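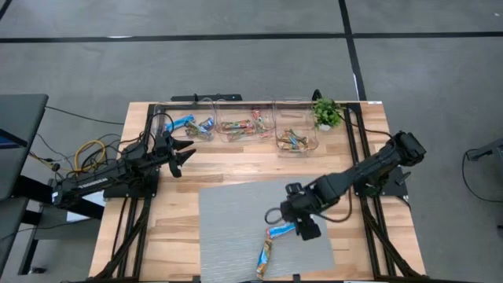
Does the sorting kit cope with a mix of bars and bags, or do you need a separate profile for each one, asks a buyer on the Marar listing. One profile. You teach each item once and it stays in the library, up to 400 items.

Brovden Snack Sort Kit, two-arm version. Software, grip profiles, bin maps, setup guide. Arms and table not included — check the compatiblity list before ordering.

In the kit:
Plisulo control license, one seat
11 starter grip profiles
Bin map editor, three bins standard
Printed setup guide
Remote setup call, booked after delivery
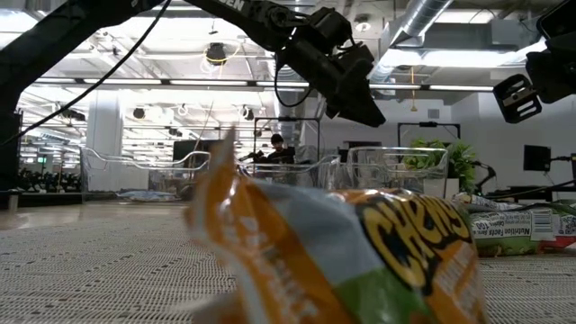
Soft packs are the harder half of the job and the September update was mostly for them. Grip width, approach angle, how far to close before lifting, all set per item now. Crinkled bags like the Cheetos one need the angle set by hand the first time, specially if the sealed end is folded and sticking up. Shiny creases can throw off the item finder too, so teach each bag in a few positions. Bars are quicker. Flat, stiff, one pass is usualy enough.

Price 3,059 per kit. Extra seat 235. Peltosness mats sold separately, gray or off-white.

Lead time: in stock, ships from our own warehouse. Orders in by Wed 11 April go out with the current version, later ones get the next release.

Returns — unopened license only. Mats any time if unused.

Questions about fit, send the arm model and bin size through the contact form.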